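### 4.3 Plate handling with a loose load

The results in Section 4.2 were obtained with empty dishes. Household serving work seldom offers that condition, so the third task group repeats the plate transfers with food in place. The load is a stacked sandwich, chosen because its parts are not fixed to one another and because a small tilt of the plate is enough to disturb them. A transfer therefore has two outcomes that must be scored separately: whether the plate reached its goal, and whether the food was still in an acceptable state when it got there.

We ran 1000 loaded transfers on the Tivon bench using the same controller as before. The policy was not retrained. Plate position was varied within the tray, and the tray was placed behind a cutting board so that the approach from the front was restricted. Kubiak and Żak (Section 2) argue that clear approach directions are the most common hidden assumption in published table-clearing results – our own earlier trials support that view, and the layout was changed accordingly.

The rim grasp was kept as the default strategy. One jaw must pass below the rim before the gripper can close, and on a shallow plate the available gap is small. The controller approaches at a slant, makes contact, and then advances until the estimated rim height exceeds a threshold. Contact at this stage is not a grasp. The plate is free to slide, rotate or tip, and the load is free to move on it. Figure 6 shows the contact stage from the head camera.
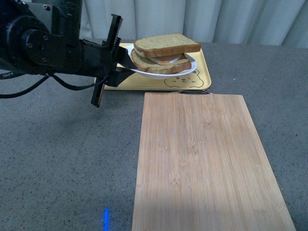 **Figure 6.** Contact stage of a loaded transfer. A slanted jaw is under the left side of the rim and the plate is slightly tilted; the top slice of bread is offset from the bottom one.

An offset between slices, as in Figure 6, is not in itself counted as a fault. Sandwiches were set down by hand and were not aligned with a jig, so the starting offset differs from trial to trial. The scorer compares the state of the stack before contact with its state after release. A trial is marked as disturbed if the top slice has moved relative to the bottom slice by more than the tolerance given in Appendix B, or if any filling has left the bread.

Of the 1000 loaded transfers, 659 met both criteria. The remaining trials fall into three groups. In the first, the jaw pushed the plate along the tray without getting far enough under the rim to close on it. The controller allows a limited number of repeated approaches, after which the trial ends. In the second, the grasp succeeded but the stack shifted during lifting. In the third, the plate was lifted and carried correctly and the load moved at release, usually when one side of the plate met the surface before the other.

The first group is largely a matter of friction. The plate has little to push against except the raised edge of the tray, and a plate that starts far from that edge can travel a long way before it stops. Human subjects in the Westitz recordings handle this by steadying the opposite side of the plate with the second hand. A single arm has no equivalent action. We tested a variant in which the plate is first pushed toward the tray edge on purpose and grasped there. It reduced the number of repeated approaches but lengthened the task, and it is left out of the totals above.

The second group is harder to treat. The head camera gives a usable view of the stack before contact, but during the lift the gripper and forearm can cover part of the plate. Load shift is then detected late or not at all. Wrist torque was examined as a substitute signal. It tracks the weight of the plate well, but the movement of one slice of bread changes the torque by less than the sensor noise, and no threshold separated disturbed from undisturbed trials. Slower lifting helped. At the lowest speed tested, shifts became uncommon, although a transfer at that speed takes longer than most people would accept in a kitchen.

Cable drag was considered as a further source of error, since the cables hang in loops below the arm and their pull changes with reach. The Kaczmarczyk compensation model was enabled in all trials. Disabling it in a short check made positioning worse at far reach – the effect on load shift was too small to measure.

We draw a limited result from this task group. Moving a loaded plate a short distance is within the ability of the present system under a known layout, with a known plate, when time is not a concern. It is not yet reliable enough to be left unattended. Scores for empty dishes should also not be used to predict scores for loaded ones, as the main faults differ in kind. The Zimcombe protocol reports the two together, and we suggest that future versions list them in separate columns.

Section 4.4 applies the same scoring to bowls, where the deeper wall changes both the grasp and the way the load responds to tilt.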